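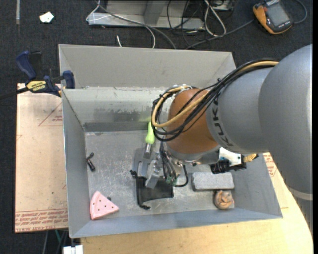
The arm and the bin, with the green spatula at the back.

The Trial Period

By the second Monday Uzma Lodhi had stopped apologizing to the robot when she walked behind it, though she still said good morning, and on the days she forgot she felt bad about it until lunch.

It stood in the carpeted room at the back of Ngau Secondhand, where the wedding hats used to be. The hats had gone upstairs. In their place were the arm, which was gray and orange and a good deal bigger than she had pictured from the brochure, and a metal bin clamped to a wooden table, and more cable than she would have thought one machine could want. Her late husband had chosen that carpet, dark charcoal so it wouldn't show the dirt, and she thought he would have enjoyed the whole business enormously and been in everybody's way.

The arrangement was simple enough. Villix, who had rented her the thing, called the service Nomness, and for a monthly fee Nomness would take whatever people dropped off at Ngau in boxes and bags, the spoons and the toy food and the odd shoe trees, and lift it piece by piece out of the bin and onto a belt, where Uzma's nieces could price it sitting down. She had the trial until the end of the month. After that she could sign for two years or have it all taken away again, and the hats could come back down.

"Two thousand pieces a day," the brochure said, over a drawing of a smiling spoon.

On the first full day it had done 543. She had written the number on the back of a feed store calendar and underlined it, and when Wajid Farooqui came in from Villix on the Tuesday she had the calendar waiting on the counter beside his tea.

"Ah," said Wajid. He was a tall man who folded himself up when he had bad news, and he folded himself now onto the stool by the register. "Well, it's learning your stuff, Mrs. Lodhi. It came to us knowing boxes. It's very good at boxes. We had one at a place over in Veltwood that did nothing but boxes of tea, and it was a pleasure to watch, you could have set it to music."

"I don't sell boxes of tea."

"No," he agreed, and drank some of his.

She liked him, that was the trouble. She had meant to be firm. She had been selling other people's belongings for most of her life, and she knew the sound of a man talking up a thing with a crack in it, because she had made that sound herself over a great many teapots. But Wajid didn't have it. When the arm dropped something he winced, every time, the way you would if a child you were fond of had dropped it, and when it got hold of something awkward he leaned forward on his toes and forgot to breathe.

They went in to look. The nieces had tipped out a fresh load and gone off for sandwiches, and what was left lay scattered over the scratched floor of the bin: a spatula with a handle as green as a lime, a gray block with rounded corners and a speckled top, a couple of black odds and ends that might have come off anything, a round orangey-brown lump all folds and swirls, and down in the front corner a pink wedge with little dark dots on it.

"Watermelon," said Wajid.

"That's cake," said Uzma.

"With seeds?"

"With chocolate chips. Look at the side of it, it's got frosting."

He bent over to look, as far as the edge of the table would let him, which wasn't very far, and said he would give her the frosting but he wasn't giving up the melon. On the tablet where Nomness kept its opinions the wedge was down as "item, small, graspable," and the two of them agreed that this was a poor way to talk about either one.

The arm had its finger down over one of the black things. It waited. Uzma had noticed this about it early on, that it would come all the way down, quick and sure of itself, and then hang there as if it had walked into a room and lost hold of what it came for. Her husband used to do that in the pantry. Then the finger slid in, the gripper closed, and the black thing rose up out of the bin and rode over to the belt and was set down so softly she didn't hear it.

"There!" said Wajid.

"That's one," said Uzma, but she was smiling.

It took the gray block next, on the first go, with something like relief. It took the orangey-brown lump on the third. It took the wedge by its thin end and carried it across point down, and the camera, or whatever part of it did the thinking, changed its mind halfway and put the word "food?" on the tablet, question mark and all. Wajid was so pleased that he called the office to tell them, and then had to explain to whoever answered that no, there wasn't any food in the bin, it was a toy, it was a toy melon. Uzma said "cake" loud enough to be heard on the other end.

That left the spatula.

Now, the spatula had been in the bin since the Friday before. The nieces had taken to leaving it there. It would start the morning flat in the middle and by noon it would have been nudged up against one wall or another with its handle propped, and the arm would come down for it, and go at the handle, and the handle would roll, and the blade would skate off across the metal with a noise that set your teeth on edge. Then the arm would back away and pick something easier. The younger niece had named it Gerald. There was a price sticker for it already made out, fifty cents, stuck to the edge of the belt where it could be got at in a hurry.

"It's the slots," said Wajid. "It sees the slots and thinks it's seeing several thin things side by side, so it leaves the blade alone and goes for the handle. And then the handle's got a slope to it, resting up like that. I could put it in as a known object. I could sit here and teach it that one spatula, it would take me ten minutes."

"And would it know the next one?"

He folded himself up a little. "It would know the next green one."

Uzma thought about this. People brought her all kinds of things. Last July a man had brought in a box with a trombone mouthpiece, a bag of doorknobs and somebody's baby shoes dipped in bronze, and had stood at the counter quite a while after she'd paid him, wanting to tell her about the doorknobs. That was most of what came through the door, when you got down to it, things there was only the one of. She told Wajid so. She told him about the doorknobs as well, all of it, because he asked, and his tea went cold in the other room.

When she had finished he didn't say anything about the brochure. He asked if he could stay on a bit and watch, and she said he could stay as long as he liked provided he moved his van, which was across the florist's loading door, and so he went out and moved it and came back with a folding chair.

He was there on the Wednesday too. He changed the light over the bin. He took a piece off the gripper, turned it over in his fingers, and put it back on at a slant. He had her bring him every spatula in the shop, and then the fish slices and cake servers, and he laid them in one at a time and in heaps and let the arm get them wrong, hour after hour, writing in a small notebook with a rubber band around it. The nieces started taking their sandwiches in there. They kept score against him on the feed store calendar, and by closing time there was no room left on the page and they had gone over onto April.

"You must have other customers," Uzma said, bringing in the good cookies.

"I've got 4," said Wajid. "They all do boxes."

She wrote her letter to Villix that evening at the kitchen table, because they had asked her for one and she didn't like to leave a letter owing. She put March 2021 at the top, and under it she told them the truth as near as she could get. She said it was slow. She said the drawing of the spoon was misleading and they ought to take the number off from over it, or else say what it was two thousand of. She said it had a nice touch with china and hadn't chipped a single cup, which was more than she could say for her own family. She said the cables wanted tidying, and that the tablet should learn some proper nouns. She said the young man they sent was worth the fee by himself, and then crossed out "young man," as he had to be fifty, and wrote his name in full so there could be no mistake about who was meant.

About the two years she hadn't made up her mind, and she said that too. She asked whether they would consider six months.

On the Thursday she came in early, before the nieces, and unlocked, and put the kettle on, and said good morning toward the back room out of habit. The arm was already going. Wajid was in his folding chair in his coat, with the notebook shut on his knee, and he held up a hand for her to keep still.

The spatula was up against the back wall with its handle leaning and a bit of green shining on the metal behind it. The finger came down, quick and sure, and stopped above the blade, and waited there. Uzma stood in the doorway with the tea canister in her hand. She found she was up on her toes.

It went for the blade. It slid in under the slots from the side, at that odd new slant, and closed, and lifted, and the handle swung out and knocked once against the side of the bin, and hung. They watched it all the way across to the belt.

"Well, don't just sit there," Uzma said to Wajid, when it was down. "Put the sticker on it."

He put the sticker on. Then he asked her what she'd take for it, and she told him it was fifty cents, the same as it said, and went to open the register.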